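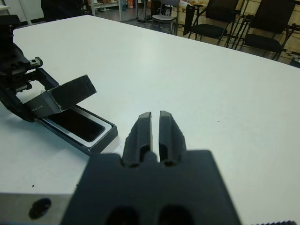 Vorholm is a collection of notes and pictures about shallow containers on tables: trays, lids, pin dishes, pencil boxes, the flat things people put smaller things in and then lose track of. It grew out of a much humbler list that Liette Caron and I kept for the Clarkier workroom, where we only wanted to agree on what to call everything so that the labels on the shelves would match the labels in the book. If you have ever argued over where a tray ends and a box begins, you will know how long such a list can get. Take the black one with the bright silver rim, lying flat on the white table. It has a deep rectangular recess in the middle and could pass at a glance for a phone case, and in our naming it goes down as "tray, rimmed, recessed", with the colour of the rim written separately from the colour of the body. Most of what follows is an explanation of choices like that one.

What is in the collection

There are 3101 entries in the present version. An entry is one line in the main list, and it points to a picture and, where we had the patience, a written note as well. The notes vary a great deal. Manon Turcotte's are short and very regular, mine ramble, and Waltraud Camenzind's often include a remark on how a thing might be cleaned, which we decided to leave in as it is quite useful.

The folders are as follows:

entries: the main list, as plain comma-separated text
pictures: numbered to match the list
notes: one text file for each written note
words: the naming guide, with our preferred terms and the ones we gave up
old: the first list from Clarkier, kept as it was, spelling mistakes included

The columns in the main list

number: the entry number. Numbers are never reused, so please don't be alarmed by gaps.

thing: the everyday name, taken from the naming guide. There are 77 of these.

body colour: the main colour of the thing, in ordinary words. We say black, grey, cream and so on, and we try hard not to say charcoal or ivory.

rim: plain, rolled, raised or contrasting. If it is contrasting, the colour goes in the next column. A silver rim is written "silver" whatever it may be made of, and we don't guess at metals.

recess: none, shallow or deep. This is judged by eye and two sensible people can disagree about it.

surface: what the thing is sitting on. White tabletops are the most common by a long way, because both rooms at Clarkier were fitted out with them.

lies: flat, tilted, on its side or stacked.

covered: yes if anything hangs over or sits across part of the thing, otherwise no. It doesn't have to be touching. We added this column late, and I would have saved myself many evenings by adding it at the start.

remark: anything else, up to a sentence or so.

How we chose the words

Venla Tuominen wrote the first naming guide in February over a great many cups of tea, and the rest of us have been picking at it ever since. Her rule was that a word should be one you could shout across a room and have the right thing handed back to you. That did away with "receptacle" straight off. It also did away with "case", which I was sorry about, but too many of us meant different things by it. A rectangular object with a low edge is a tray. If it has a lid that belongs to it, it is a box, even when the lid is somewhere else. Dishes are round or nearly so. Anything that is honestly doubtful goes down as "holder", with a question mark in the remark column, and you may take your own view.

Marks and specks on a tabletop are not entries. We went back and forth over this for longer than I care to admit, as the white tables show every crumb and pencil dot, and early on Lesego Buthelezi had been faithfully logging them. Those lines have been moved to the old folder.

Checking

Every line has been read by 2 people, one of whom did not write it. Where they disagreed on the thing or the body colour, Lesego had the casting vote. Where they disagreed on the depth of a recess, we kept the first reader's answer and added the word "disputed" to the remark. I know this will annoy anyone who wanted a clean column, and I can only say that the disputed ones are quite interesting to look through with a biscuit.

Things to be careful about

Black objects with a deep recess are hard to judge, particularly where the inside is as dark as the body. Treat the recess column with some kindness there.

The collection leans heavily towards rectangles. Around 11 of the names account for most of the lines, and some of the nicer ones, such as the fluted pin dish, turn up only a handful of times.

Sizes are not given at all. We did begin measuring, with Gill's old steel rule, and stopped when we found that half of us measured to the outside of the rim and half to the inside.

Changes

The latest version adds the covered column throughout, merges "pen tray" with "pencil tray", and mends the numbering in the notes folder. The plain lists can also be opened in Cisiten without any fiddling, which was Manon's doing.

Corrections are very welcome. Please give the entry number, the column and the word you would put there instead, and send them to Liette, who keeps the master list.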